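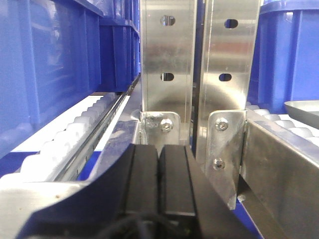

Slotted steel uprights beside one of the gravity roller lanes, Horgan open day, Kurnthorpe.

A morning at the Horgan works
2024-06-05, by Peadar Heffernan

I have been meaning to get to the Horgan open day for years, and every year something has come up (a wedding, a leaking roof, and once a simple failure to read the calendar). This time I put it on the refrigerator door in big letters and got myself onto the early bus, and I'm so glad I did. For anyone who hasn't come across the name, Horgan builds and fits out storage for packing rooms: the racks, the bins, and the roller lanes that bring the bins down to the person who needs them. It doesn't sound like much of a day out when you put it that way. My sister said as much on the phone. But I spent my working life on the receiving end of badly laid out stockrooms, and I could have stayed until they turned the lights off.

Kurnthorpe is easy enough to reach. The bus stops at the foot of the hill and it's a ten-minute walk up past the allotments, or you can park in the field behind the works if you don't mind the ruts. There was a table by the door with name stickers and a stack of maps, and coffee that had clearly been made by somebody who likes coffee. The lady on the table told me they had 900 people through last time, spread over the two days, and that the mornings were always quieter. She was right about that. By lunchtime you had to wait your turn for everything.

The talk

We started with a talk in the old drawing office, billed at 35 minutes and I'd say it ran to nearly an hour, and I didn't mind a bit. It went through the history of the place, which began as a sheet metal shop making feed bins for farms and drifted into shelving when a local pharmacy asked for some. There were wonderful old ledgers on the side table with the orders written in brown ink. After that we heard about the Verkano line, the family of racks they make now, and how the pieces are meant to bolt together so that a customer can take a bay down and put it back up somewhere else without sending for a fitter.

I liked hearing that most of the changes to Verkano over the years came from people who load and unload the things all day. A customer would call up and say the lip was catching their knuckles, and somebody would drive over to have a look. I wish I'd had that telephone number thirty years ago!

On the floor

Then down the stairs and into the demonstration hall, where they had bays and lanes set up the way a customer would have them. You could walk right up to everything, and our guide kept telling us to touch things, which suited me fine. I am a great one for looking at how a piece is fixed. Give me a bracket with a good bolt through it and I'm happy, and there were plenty of those, all down at the foot of the uprights where the load comes in.
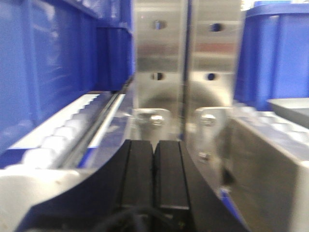

Page last changed: August 2024 (directions from the bus stop corrected)

The rollers are white on the lane by the big blue bin, and set nice and evenly, with a thin metal guide rail running along the inner edge to keep the bin from wandering off sideways as it comes down. At the end are two steel plates with round holes in them, held by a bracket and a bright bolt on each side. I must have bent down to look at those bolts three or four times. The steel has that brushed finish that picks up a bit of color from whatever is near it, so you get soft pinks and grays in it, and it's a prettier thing than it has any need to be.

A man next to me (from a bakery, going by his jacket) asked what slope a lane should have, and this set off the best conversation of the day. Too steep and the bins arrive with a bang. Too shallow and a light one will stop halfway down and sulk there until somebody comes along with a broom handle. We had exactly that in the last place I worked, and there was a broom kept for it with a rag tied around the end. The guide laughed and said she'd seen that broom, or its cousin, in every stockroom she'd ever walked into. Her advice was to set the slope with the lightest bin you are ever going to use and put something at the bottom to take care of the heavy ones.

She also talked about cleaning, a subject I've never heard anyone bring up at one of these days. Dust and cardboard fluff get into the ends of the rollers and slow them down, and people blame the slope when all it wants is a brush and a vacuum cleaner. Once a month will do for most rooms. I wrote that down for my nephew, who has a garage business and a parts lane that he complains about at every family dinner.

From there we got onto the uprights themselves and why so many of them have holes that are longer than they are wide.

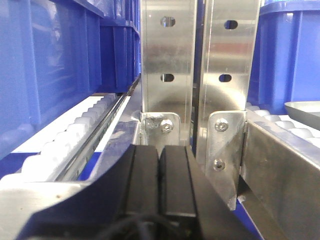 A round hole puts the bolt in one place and that's that, while a long one lets you slide a fitting up or down a touch before you tighten it, and on an old floor that touch can save you an afternoon. Anyone who has tried to level shelves in a building older than themselves will know the feeling. The guide's tip was to get every bolt in finger tight first, all of them, right around the bay, and only then go back with the key. I've always done it one corner at a time and wondered why the last corner fought me.

Somebody asked about the welds, and whether a rough one was a bad one. She said a lumpy weld on the back of a foot bracket doesn't worry her, and that she'd sooner see lumpy than see one that had been ground down so far there was nothing left of it. I can't say I'd have known that. There was an older gentleman nodding along hard at this point, and he turned out to have been a welder in a shipyard, and he took over the tour for a good five minutes. We all let him. He was marvelous, and he had very firm views on people who paint over rust.

Bins and what goes in them

The far end of the hall was more to do with picking, and it had the people from Trameneo there as well, who help Horgan's customers decide what goes where. They told us a busy room might see 2,000 picks in a shift, and that they like to stand and watch for a whole one before they suggest moving a single thing. Their rule is that whatever is picked most should be between your hip and your shoulder, with the slow items up top and the heavy ones down low. I knew the rule, more or less, but I'd never heard anybody explain what to do with the awkward middle, the things you want twice a week. Those go to the ends, apparently, where you don't have to reach past them for everything else.

The blue bins are on two tiers there, with a stainless bar running across below the upper ones. Some are shallow enough that you can see what's in them without lifting anything out, and if I were buying I'd go for those every time. I'm a firm believer in shallow bins. In a deep one the bottom layer might as well be in another country, and you find it again when you move house.

Bottles got a little lesson all to themselves. They're a nuisance in a rack, being round and top-heavy, and once one goes over they all go. The advice was to keep them in a bin only a bit wider than a row of them and to stand them all the same way up. A strong color is a help too. There was a glossy orange one that I could have picked out from across the hall, and it made me think of all the little brown bottles I used to squint at on dark afternoons.

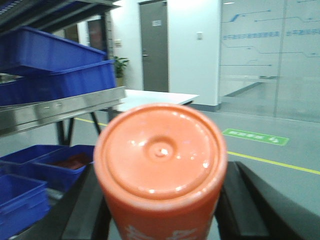

Lunch, and getting around

Lunch was soup and rolls in the canteen, and you paid what you liked into a jar for the Kurnthorpe swimming pool. I had the leek and potato and then, since the line had gone down, the tomato as well. I sat with the bakery man and the shipyard welder, and we had a very good hour putting the world to rights. The bakery man was planning two new lanes for trays and had filled most of a notebook.

A few practical things if you're thinking of going next time:

Wear flat shoes with a closed toe. They will turn you back at the hall door otherwise, and I saw it happen to a young couple in sandals, who were very good-humored about it.

The talk has 200 seats and fills up from mid-morning, so go to that first and see the floor afterward.

There is a step-free way into the hall around the left of the building. The sign for it was behind a parked van when I arrived, so ask at the table.

Children are welcome, and there was a short lane at their height that they could send bins down. I had a go too, after the line had cleared.

The shop by the exit sells odds and ends from the works, seconds mostly. I came home with a couple of small blue bins for the potting shed and a bag of bolts I had no use for at all, and carried the lot down the hill to the bus with one of the bins on my head, as it had started to rain.

Contact: Peadar Heffernan, by the form on the front page | © Peadar Heffernan, text and pictures | Back to top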